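To: Members, Section on Jury Practice list
From: Section office
Date: 04/07/2023
Re: Juror questionnaires and the response period

The office has received several replies to the notice on the pilot juror questionnaire. The message below, sent to the list by a member in the Zurau division, raises the points that most of the others share. It is quoted in part, and the office's response follows.

> The notice says completed questionnaires will be released to both
> sides before the panel is brought in. It does not say how long before.
> In my last trial under the old form we received 391 pages on the
> morning of selection and were given until the lunch recess to read
> them. If the new form is longer, the period has to be longer too.
> I would also like to know whether a juror may decline to answer in
> writing and ask to be heard privately by the judge.

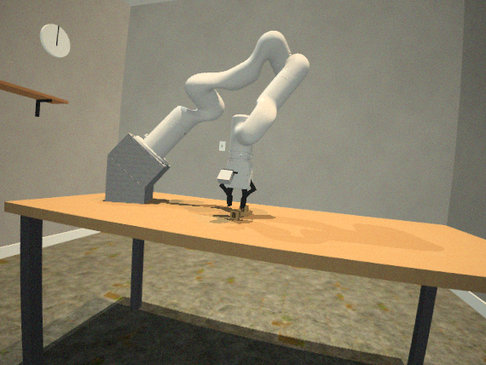
The pilot order sets the release of completed questionnaires at 13 days before selection. That period applies to every civil and criminal jury trial assigned to the pilot, and it may be shortened only on the written agreement of all parties and with leave of the court. The questionnaire itself has 26 questions, which is fewer than the old form, although several now ask for a written explanation where a check mark was once enough. Members who handle product and workplace injury cases should look closely at the optional supplement. It permits one question on a juror's experience with the kind of equipment at issue, and the wording must be neutral. In a case over a robot arm mounted on a table, for instance, counsel may ask whether the juror has worked near such an arm, but may not ask whether the juror considers it dangerous. Proposed supplements are due with the pretrial statement.

On the second point, a juror may decline to answer any question in writing. Part C of the form contains a box for this purpose, and a juror who marks it will be heard by the judge outside the presence of the panel. Counsel for each side may attend. A transcript is made and remains sealed unless the court orders otherwise.
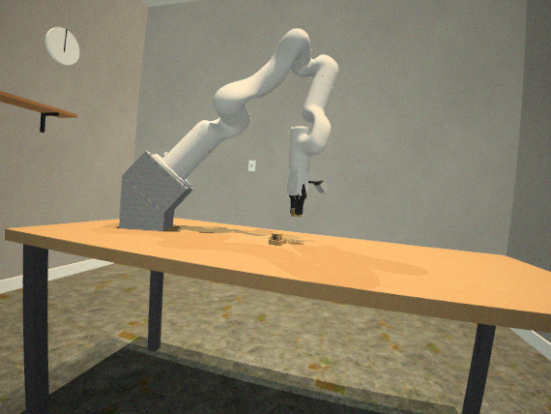
White robotic arm with its gripper above a small brown object.

A number of members asked about the cost of copies. Under the pilot, questionnaires are released electronically and no copying fee is charged. Counsel must return or destroy all copies when selection is complete and must file the short certificate attached to the order. In the Kernitz division, certificates have been coming in without a case number. The clerk cannot accept them in that form.

The document system, Tutel, will be used for release in all divisions. Members who registered for electronic filing before the pilot began do not need a new account, but they do need to accept the revised terms of use the first time they sign in. Paralegals may be given access under the account of the attorney of record.

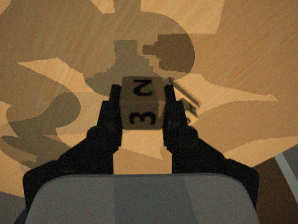 Section on Jury Practice, Questionnaire Working Group

The working group will report to the section in June. The report will cover the first 1,794 questionnaires returned under the pilot and will address response rates, use of the private hearing box, and strikes for cause that rested in whole or in part on a written answer. It will not name any juror, party or attorney. Members with experience under the pilot are asked to send written comments to the section office, with the division and the type of case in the subject line. Comments on matters still pending before a trial judge should be held until judgment is entered.
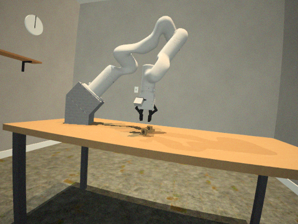
Arm at the left rear of the tabletop, gripper fingers spread.

Corrections to the earlier notice: the reference to Part B in the third paragraph should read Part C. The Seixas division joined the pilot after the notice was prepared and should be added to the list of participating divisions.

Replies to this message go to the full list. To reach the section office only, please start a new message.

Section office
Section on Jury Practice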